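Pince à main avec caméra fisheye : objets mous ratés une fois sur deux
Posée le 31/10/2020 dans Robotique maison > Pinces et préhenseurs
Résolue - 2 réponses

Bonjour,

Je monte une pince à main avec caméra fisheye pour enregistrer des prises et les rejouer ensuite sur mon petit bras (base Nollico, servos Drurura). Objets durs, aucun souci. Dès que c'est mou ou transparent, ça part en vrille. Les doigts se ferment trop haut, ou à côté.

Déjà fait : calibration refaite 2 fois, damier bien à plat, 200 images. Doigts imprimés en PLA, pas de mousse dessus. J'ai pas touché à l'expo, tout en auto.

C'est la caméra ou la méca ? Merci d'avance

Réponse 1

Change les doigts. Le PLA nu ça glisse, tu met du TPU et c'est réglé. J'ai les mêmes servos, jamais eu de problème.

Commentaire du demandeur : ok mais ça explique pas les prises à côté...

Réponse 2 (acceptée)

Les deux à mon avis, mais commence par la caméra. Eu le même souci sur la mienne (boitier Baran, montée à l'atelier Wallside).

1. Bloque l'expo. En auto, une baie vitrée dans le champ et ton plateau change de gris à chaque mouvement. Règle sur la table, tant pis si dehors c'est cramé.

2. Regarde où tombent les reflets avant d'enregistrer. Chez moi plateau gris mat, et pourtant une grosse tache claire vers le milieu. Le sachet transparent à droite, on repère surtout les petits points foncés dedans, le plastique beaucoup moins. Le machin jaune pâle tout mou juste en dessous passe mieux.

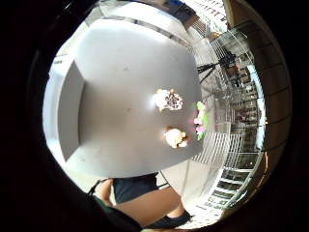

3. Recalibre avec le damier dans les bords aussi. Tes 200 images, si elles sont toutes au centre, elles servent à rien pour la périphérie, et c'est là que ça courbe le plus.

4. Seulement après, les doigts. TPU ou un bout de mousse collé, et baisse le couple à la fermeture. Refais 10 prises par objet, et note lesquelles ratent, sinon tu sauras pas ce qui a changé.

Commentaire du demandeur : expo bloquée + damier dans les coins, déja nettement mieux. Reste le sachet. Je commande du TPU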